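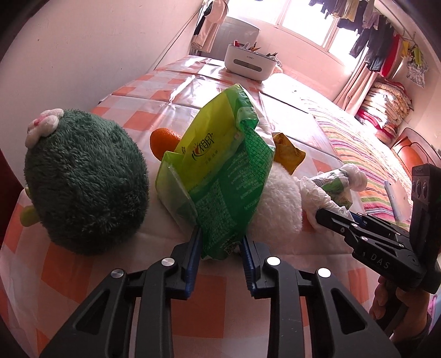

Does the grasp planner need its own timestamps, or can it use the ones the logger writes? It needs its own. The logger stamps a message when it arrives, and under load that can be 60 ms after the pose was computed.

23/12/2024, notebook, Gornside branch

Picked up where Siebe left off with the width filter. The old version smoothed finger width over a fixed number of samples, fine at a constant rate and bad when messages bunch up. Replaced it with a time window. Default is 20 ms, set in the config under width_window. Don't set it to zero, the code divides by it and I haven't put the check in yet.

Ran the replay tool over the 3243 segments in the Torora set. Two crashes, both the same one: left and right streams start at different times and the aligner asks for a sample before the first one exists. Now it drops the head of the longer stream and writes a line to the log. Rosângela wants the dropped length stored in the segment header as well. Agreed, not done.

Contact detection on soft packaging is still poor. The width signal has no clean step when a bag folds under the pads, it just slopes down and flattens out. The threshold we tuned on rigid boxes fires late or not at all. Tried the slope of the filtered width instead:

slope only: catches most bags, false hits on fast closing with nothing between the fingers
slope plus a minimum hold time: false hits mostly gone, onset is late
slope plus wrist speed: best so far, needs both streams aligned

Going with the third for now. It's in contact_v2.py, off by default.

Memory: the replay viewer holds every decoded frame. At 3000 frames it starts swapping on Stevens (the old workstation, not the new one). Changed it to keep a ring buffer and decode again on seek. Scrubbing backward is slower, forward is the same.

Left to do
Zero check on width_window
Dropped length in the header
Ask Siebe whether the Brirnen exporter still reads the old width field. If it does, keep both names until July.
Rerun contact_v2 with left and right swapped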